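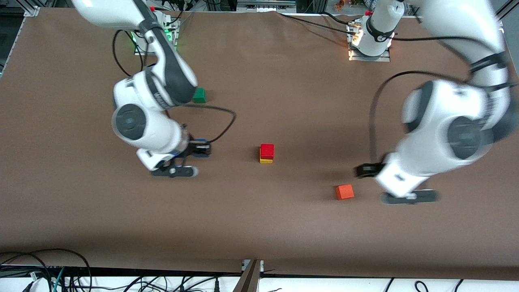 # Brown paper after the parcel: reuse of packing paper in small shops

Student project report, Prirngate College, course in Materials and Everyday Economy

October 5, 2025

## Why I chose this subject

In my part of Plamura almost every household gets parcels, and most of the parcels contain brown paper. It is put in the box to fill the empty space, and after the box is opened it goes to the recycling. My mother keeps this paper in a drawer and uses it for covering school books and for putting under plant pots when she changes the soil. I grew up with this habit and I did not think much about it until our course had a lecture on packaging.

In the lecture we learned that recycling of paper needs water and energy, and that the fibers become shorter each time. It made me ask why the paper is not simply used again as paper. A sheet which traveled one time in a box is still a good sheet. My project question was therefore: can a small shop pack its goods with used brown paper, and what are the difficulties?

## The shops

I asked the shops in Tallano Street, which is the old shopping street near the college. Six of them agreed to take part: a shop for ceramics, two bookshops, a tea shop, a shop for lamps and a shop which repairs and sells old radios. All of them send parcels to customers and all of them also receive parcels from suppliers. This second point is important. They already have used paper in the house and do not need to collect it from anywhere.

Before the project, four of the shops bought new paper in rolls. The tea shop and one bookshop used some old paper already, but without any system. The paper was pushed into a corner of the back room and taken out when the roll was finished.

## How the work was done

The project started in May and continued through the summer. Each shop received a flat cardboard folder for large sheets and a bag for small or torn pieces. The rule was simple: paper with tape on it is cut, paper with food or oil on it goes to the recycling, and everything else goes in the folder or the bag.

I visited the shops and wrote down how many parcels were packed only with used paper, how many with new paper, and how many with a mixture. The shops also noted complaints about broken goods. I asked the customers of the ceramics shop to answer a short questionnaire, which was put in the parcel, and 34 of them sent it back.

In total the shops sent 3,000 parcels during the project. Of these, 400 were packed with new paper only. The others had used paper in them, alone or in a mixture.

I must say here that I did not weigh the paper. I wanted to do this at the beginning, but the shops were busy and I did not have a scale for large bags. A count of parcels is less exact, because one lamp needs more paper than ten books.

## Crumpled and flat paper

The most interesting thing for me was that used paper behaves differently from new paper. A new sheet from the roll is stiff. When it is crumpled, it stays like a spring and keeps the object in the middle of the box. A sheet that was crumpled before is softer. It fills the space, but it gives way more when the box is pressed.

For books this is no problem at all. For ceramics it is. The owner of the ceramics shop found her own solution: she wraps the cup in soft used paper, which lies close to the surface, and fills the corners with new paper. She told me the soft paper is better for handles — the new one often leaves a hollow place behind them.

Flat sheets are a separate matter. Both bookshops wanted them, because a book must be wrapped and a crumpled sheet looks careless around it. One bookshop tried to iron the sheets. It worked well, but it took too much time and was stopped after the first trial. The other one put the sheets under a pile of heavy atlases overnight, and this was continued until the end.

## What the customers answered

Most of the customers who answered did not notice that the paper was used. Some noticed and liked it. A few wrote that for a present they would prefer new paper, and I find this fair. One person wrote a long answer about string, which I enjoyed, but it is outside of my question.

The ceramics shop put a small card in the parcels with the words "This paper has traveled before." I think the card helped, although I cannot prove it. All the parcels had the card, so there is no group to compare with.

## Difficulties

The largest difficulty was space. The back rooms in Tallano Street are narrow and the folder is wide. In the radio shop it stood behind the door, and it was bent after a short time.

The second difficulty was old address labels. Sometimes a label was stuck on the paper itself, and it must be removed before the paper goes to another customer. I did not include this in my rule at the start. I added it later, after the lamp shop pointed it out to me.

I also wrote to the paper supplier Rankin to ask if their rolls are made with reuse in mind. I have not received an answer yet. If it comes before the oral presentation, I will add it there.

## If another student continues

Please weigh the paper. It would also be useful to follow one sheet, with a small pencil mark in the corner, and see how many times it can be used before it tears. The tea shop and both bookshops have told me they would take part again.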